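The Screwdriver Is Still Mine
By Tsegereda Dinsa

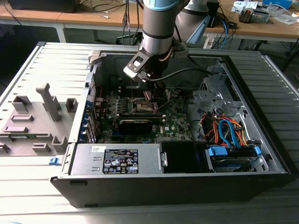 A robot arm reaches toward the processor socket of an open Dell desktop.

I have taken apart old office computers for a living for eight years, first at a bench in Skuvell and now at Cillison, where they come in by the pallet. Last month we got 193 in one delivery. People ask me when a machine will take the job. My answer is that it will take part of it, and later than the salesmen say.

Look at what is inside a plain desktop tower. The motherboard is flat and stays where it was bolted. The processor sits under a metal frame in the same spot on every unit of that model. A robot can be taught that spot, and I expect one will soon do it well enough to pay for its floor space.

Then look at the wires. Orange and red power leads, blue data cables, all of it looped over itself between the drives and the power supply. Open two towers of the same model and the cables will lie in two different ways. I push them aside with the back of my hand without thinking. A gripper has to find each one, decide what it is, and move it without pulling a connector off the board.

Clips are the other trouble. A blue plastic drive clip wants a squeeze and a small wiggle, and old plastic snaps. I know by feel when to stop. I have seen arms with force sensors, and they are better than they used to be, but they are slow -- and in this trade slow means you lose money on every box.

A Tevberg salesman told me his system could strip 300 towers a week. I asked who would clear the jams. He said an operator. So there is a person in the plan after all, and I would like that person's wage to be in the price he quotes.

I am not against any of it. My wrists hurt by Monday afternoon, and I would gladly hand over the heat sink screws tomorrow. What I object to is shops letting trained people go on the strength of a demo. Buy the arm for the parts it can do. Keep the people for the cables until it has shown, on your own bench with your own junk, that it can do those too.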